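Elogio da mesa comprida

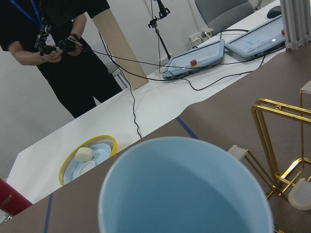
Volance, n.º 16, p. 2

Durante anos trabalhei em secretárias pequenas, daquelas em que o caderno empurra a chávena e a chávena empurra o telefone, e achava que isso era normal. Depois mudámo-nos para uma sala com uma mesa branca e comprida, encostada à parede das tomadas, e eu fiquei outra pessoa! Escrevo estas linhas para defender, com todo o entusiasmo que a revista me deixar, a mesa comprida, o lençol branco por cima dela e até os cabos que a atravessam.

Comecemos pelo lençol. Há quem o queira esticado como numa cama de hotel, e eu já fui assim. Hoje gosto dele com as suas rugas. Um parafuso pequeno vê-se logo em cima do branco, uma tampa de caneta também, e quando chega a hora de lavar basta puxar por uma ponta (depois de tirar tudo de cima, aprendi isso à minha custa). O primeiro que tivemos veio da Dikar e era curto de um lado, coisa que me irritou durante um inverno inteiro.

Os cabos são assunto mais delicado. Na oficina Aguirre, onde aprendi quase tudo o que sei de bancadas, apertavam-nos com abraçadeiras até parecerem um ramo de espargos, e cada vez que alguém precisava de mudar uma consola de sítio era preciso ir buscar o alicate. Prefiro mil vezes o cabo preto que faz uma curva larga sobre a mesa, que se segue com os olhos desde a mão até à ficha. Uma curva larga dá folga, e a folga dá vontade de trabalhar de pé, de dar um passo para o lado, de experimentar.

E sim, sou a favor de trabalhar de pé. O banco fica por perto, claro, que ninguém é de ferro, mas com o comando à altura da cintura e os cotovelos soltos chego ao fim da tarde muito menos moída. As duas consolas azul-claras ficam lado a lado, um pouco de viés, com o botão vermelho de emergência bem à vista. Este ponto não discuto: em cima de um botão desses não se pousa nada, nem uma folha, nem um casaco, nem o catálogo da Delalton, por muito bonito que ele seja.

Já me disseram que uma mesa destas é um luxo, que ocupa a sala toda, que no lugar dela cabiam armários. Cabiam, pois cabiam. Mas um armário guarda as coisas, e eu quero vê-las – o microfone preto no seu pé, sempre pronto, os ecrãs virados para quem precisa deles, as tomadas ali atrás sem ser preciso gatinhar. Quanto tempo da minha vida passei de joelhos à procura de uma tomada! Se tivesse de escolher uma única melhoria para qualquer sala de trabalho, era essa: tomadas acima do tampo.

Falta resolver a questão do segundo lençol, para os dias em que o primeiro está a secar. Ando de olho num de algodão grosso, mais comprido, com bainha larga. Em fevereiro conto o resultado.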